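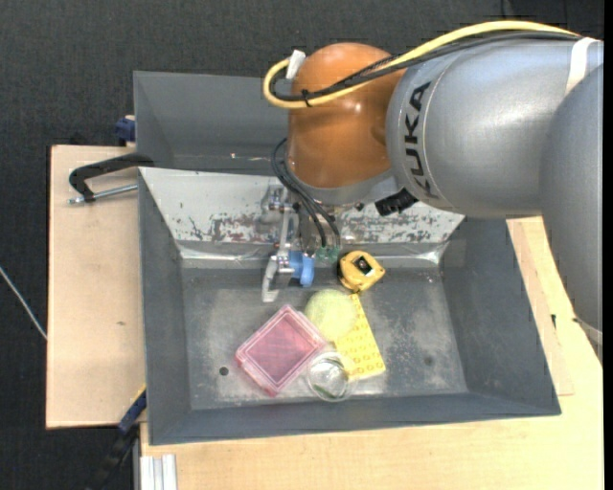
KUKA arm and gripper over the front bin, with a mixed group of small items.

Telov Pick
Bin-picking software for mixed items

Product family: Jundberg Cell Software
Supplied by: Drulilgate

Overview

Telov Pick is a perception and grasp planning package for industrial robot arms working over open bins. It takes a view of the bin, separates the contents into individual items, proposes grasps for each and passes a checked path to the robot controller. It is intended for users who handle goods of many shapes in the same container and who do not hold a drawing or model of every item.

The package runs on a cell computer beside the robot controller. It does not replace the controller, and it does not alter the safety functions of the arm. All motion is carried out within the limits set by the integrator.

Perception

The perception module finds item boundaries in the bin view without a stored catalogue. Round, flat and boxed items may lie against one another or overlap, as with the ball and the yellow card shown at the top of this page. Each region is given a confidence value, and the threshold below which a region is ignored can be set for each bin.

Transparent items need particular care. A clear cup returns little reliable depth, and its rim is often the only part that can be measured well. Telov Pick includes a separate estimator for clear and glossy surfaces, which fills missing depth from the outline and the surrounding floor. The estimator is switched off by default and should be enabled only for bins that are expected to hold such goods, as it lengthens the planning cycle.

Worn paint, scratches and marks on the bin surface can be mistaken for thin items. An empty-bin reference should be recorded during commissioning and renewed whenever a bin is moved, repainted or exchanged. Reflective strips and fixings inside the view may be masked by hand in the bin editor.

Grasp planning

Grasps are ranked by expected stability, clearance from the bin walls and disturbance to neighbouring items. The integrator supplies a description of the tool, including fingers, brackets and any fittings that project from it. Tools combining more than one method of holding may be entered as separate modes of the same tool, and the planner will select between them.

Users may add their own scoring rules through the scripting interface. Typical rules favour the highest item first or hold back fragile goods until the surrounding area is clear. Rules are stored with the job and are included in the exported project.

Motion and collision checking

Inclined bin walls restrict the approach of a wide tool, and the planner therefore checks the whole arm against the bin as well as the fingers. Where no straight approach is available, a tilted approach is tried within the angle permitted by the job.

Cables and hoses carried on the outside of the arm are represented by a flexible envelope around the wrist. The envelope must be entered at its largest extent, measured with the wrist turned to both ends of its working range. Clamps, profiles and other fixtures near the bin should be drawn as keep-out volumes. The editor accepts simple boxes and cylinders for this purpose, and imported geometry where greater accuracy is wanted.

A planned path that fails its check is never sent to the controller. The item is marked as unreachable for that cycle and the next candidate is considered.

Records and replay

Every attempt is written to a job record containing the bin view, the chosen grasp, the path and the result reported by the tool. Records can be replayed at the desk against a newer version of the software, so that a change in settings may be examined before it is released to the cell. The standard licence retains records for 14 days. Longer storage requires an external drive or network location.

Licence contents

Telov Pick, order code 567, includes:
Runtime licence for one robot arm
Bin editor and job editor, 2 desk seats
Scripting interface and reference manual
Calibration routine for a fixed camera
Replay tool
Support by email during the licence period

Cameras, tools, bins and cell computers are not included.

Optional modules

Baxter Import transfers jobs written for earlier Jundberg releases. Scoring rules are converted where a direct match exists, and the remainder are listed for manual correction.

Telov Place adds planned placement into trays and second containers. It shares the tool description and keep-out volumes held by Telov Pick and requires the same software version.

Commissioning

Commissioning consists of camera calibration, entry of the tool and fixtures, recording of the empty-bin reference and a supervised trial at reduced speed. The bin must be firmly located before calibration begins. Calibration should be repeated after any change to the camera mounting, the tool or the bench.

Risk assessment of the completed cell remains the responsibility of the integrator.

Updates and support

Maintenance updates are released on a Wednesday and may be installed at the user's convenience. Each update is accompanied by a list of changes and a statement of any settings affected. Existing jobs should be exported before installation.

Enquiries concerning licences, trial periods and training may be sent to Drulilgate through the product enquiry form. Please state the robot controller, the type of tool and the nature of the goods to be handled.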